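Brallow drink drive passes last year's total

December 25, 2019

A holiday drink collection in Brallow has taken in 960 cans, the Pludetti Street food pantry said this week. The drive opened in November and runs through the end of the month.

Last year's collection was a smaller effort, held over one weekend at the Grera market, and closed at 122 cans. This time there were drop-off boxes at the market, the public library and both elementary schools.

Cans are brought to the pantry's back room, checked for dents and dates, and sorted by kind into clear plastic bins before they go on the shelves. Sorting takes place on weekday mornings. The pantry began using the clear bins this fall — the cardboard boxes it had before were hard to see into and tended to give way at the bottom. 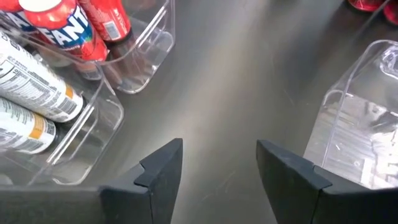
Red Fanta cans in one of the clear bins used for sorting drinks.

Soda makes up the largest share of what has come in, followed by sparkling water and juice. The pantry had asked for more juice and says it could still use it, along with canned milk. Glass bottles are not being accepted.

The drinks are handed out with the regular grocery boxes. The first round went to 63 households before the holiday, and a second round will go to the 54 households on the Gál Road delivery route, which covers the north side of town and the farms past the bridge. Families may ask for drinks without sugar when they sign up.

Cans with deep dents along the seam or a missing label are set aside and not given out. The pantry also asks donors to take cans out of their plastic rings before dropping them off — cutting them apart has slowed down the sorting.

The box at the library will be closed for the holiday and will reopen with the building. The market box can be used any time the market is open. Larger donations of a case or more should be brought straight to the pantry's side door on Pludetti Street between 9 a.m. and noon.

Empty cans are not part of the drive and should go to the town recycling center.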